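3.2 Paddles and test procedure

Four paddle models for table tennis were compared: the Sundisach, the Rukero, the Koubek and the Storkau. All have all-wood blades and were fitted with the same rubber on both sides, so that differences in ball speed could be traced to the blade. Each blade was weighed before and after gluing. The rubbers were trimmed by one person to keep the edges alike.

Every paddle was clamped at the handle and struck by balls from a feeding machine. We recorded 800 impacts per model, spread over the center of the blade, the tip and the two sides. Impacts that landed on the edge were dropped – they gave rebound speeds that could not be assigned to any zone. The camera ran at 1000 images per second, and rebound speed was read from the first ten images after contact.
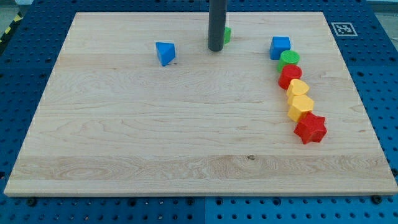
Figure 2. Maple board with visible grain, on a perforated blue surface.

After filtering, 2878 impacts remained for the analysis. The Koubek lost the most readings, mainly at the tip, where its narrow head leaves little room between the hitting area and the edge. The Storkau gave the most even rebound across all zones. The Rukero was faster in the center but fell off toward the sides, and the Sundisach lay between the two.

Club players then used the same paddles in a blind trial in November, with the handles wrapped in plain tape. Their ratings of speed followed the machine results closely. Ratings of control did not, and we return to this in Section 4. The score sheets were designed by Remedios Agbayani. 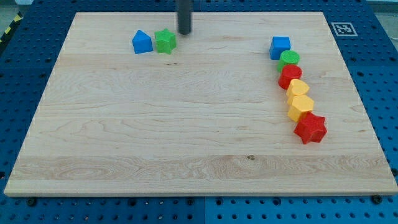
Does a heavier blade always give a faster rebound?
Weight alone does not decide it. In our tests the stiffness of the blade mattered more, and the heaviest model was slower in the center than the Rukero.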